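We use cookies to remember your preferences and count visits. Accept / Manage settings

Skorkent hand-held grippers: a long test with a basket of washing

18/04/2021

I've been promising a proper write-up of these grippers since before the holidays, and a few of you have been very patient in the comments (thank you!). Jeans turned out to be my favourite test of the lot, so let's begin with those.

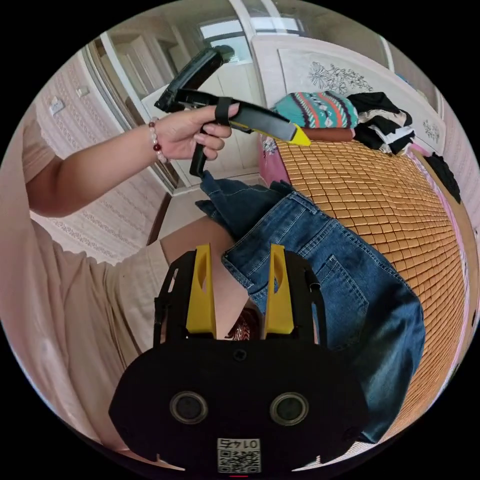
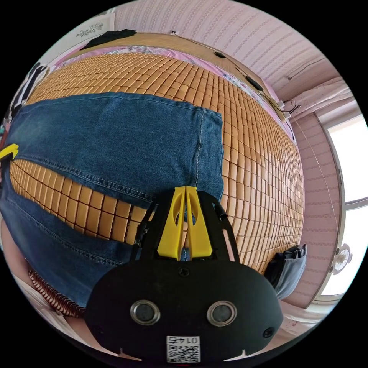

Reading time: 3 minutes

For anyone new to the site, I review hand-held grippers for people who record demonstrations at home and train an arm on them later. I've now had three through the house: the Skorkent, the Trokix and the older Rengifo, which I bought second-hand and have grumbled about ever since. The Skorkent pair cost me $835 with postage, and I paid for it myself.

The fingers are the first thing I'd mention. They're bright yellow with an oval cutout in each, and I've become terribly fond of them. The colour is a real help when you're going back through footage, as you can spot the tips against denim or a tan bamboo mat without squinting – I can't say the same for the Rengifo, whose grey fingers vanish into every second background. The cutouts let the plates give a little, so a waistband gets held along a decent length of finger. On the Trokix you're pinching with the last little bit of the tip, and heavy cloth swings about.

Denim is where cheap grippers come undone. A T-shirt will forgive you nearly anything, but a pair of jeans has weight in the legs and a thick waistband, and the seams are stiff enough to push the fingers apart if the springs are soft. I did 20 folds with each brand, same jeans, same bed, and the Skorkent dropped the waistband twice. The Trokix dropped it five times and the Rengifo nine, and by the end of that one I was ready for a cup of tea and a lie-down.

The strap on the handle deserves some praise too. With it looped over your fingers you can ease your grip between folds, and after a long afternoon my hand was tired but not sore. I do wish it came in two lengths. My hands are on the small side and I had to take it in with a safety pin, which felt a bit silly at this price.

Now for the camera view. It's a very wide circular picture, so you get the fingers, the work and a good part of the room as well. I like that for folding, where the far end of a trouser leg matters as much as the bit you're holding. The cost is that everything bends, and a flat bed comes out looking like a hill. If your training software doesn't handle fisheye footage, factor in an evening of fiddling. I use Drerkden for mine and it took the files happily once I'd run the calibration sheet twice. A bright window will wash out to white, so draw the curtain if you care about what's over that way.

Battery life was fair. Over the whole test I saved 1780 clips and only lost a handful, all of them my own fault for not waiting on the start beep.

Would I buy the pair again? Yes, I would, mainly for those fingers. If you only ever fold tea towels, save your money and get the Trokix, which is lighter and perfectly pleasant.

Comments (3)

pegbasket
Lovely review! Did you try them on fitted sheets? Mine defeat me with bare hands, let alone grippers.

torque_and_tea
Agree about the Rengifo springs. I swapped mine for stiffer ones and it's a different tool, though still ugly.

marlo3698
Does the strap pin catch on knits? I've got the same trouble with small hands.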